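Bring back the proper fork

The food court at Prirkbridge went over to disposable cutlery in September, and I have eaten there most Fridays since. I think the change was a mistake and should be reversed.

The case made for it was labour. Washing, drying and sorting takes staff time, and the centre's managers put the saving at 18 hours a week. I don't dispute the figure. What it leaves out is the emptying of bins, which now happens all through lunch, and the cost of buying the same fork over and over. Gelletti, the pasta counter, goes through 1417 disposable pieces in an ordinary week. It used to own 208 forks and replaced a handful a year.

A utensil that gets washed also gets chosen with more care. People buy one that suits the hand and keep it for years.

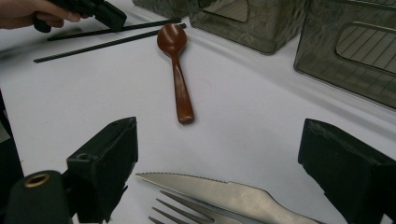 Reusables walk out the door, though, as one reader wrote after my last column, and a small shop can't keep paying for other people's picnic sets. It's a fair point. Rezende, the soup place, lost 291 spoons in its last year of metal. But spoons are cheap in bulk, and a deposit or a return tray near the exit would bring plenty of them back.

The other complaint is mess. Shared cutlery stations do get grubby if everything is thrown in one tub. Keeping each kind in its own container fixes most of that, and it costs very little – a few dollars at any kitchen shop.
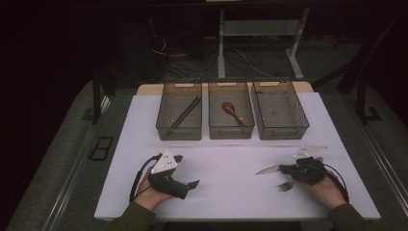

Chopsticks and a spoon, kept in separate baskets.

Gollano, across the road, never switched. Its cutlery is mismatched and some of the knives are older than the staff. Lunch takes no longer there and the tables are no dirtier. The centre could start with one counter and one dishwasher, run it through winter and publish what it spends. I would like to see those numbers beside the garbage bill.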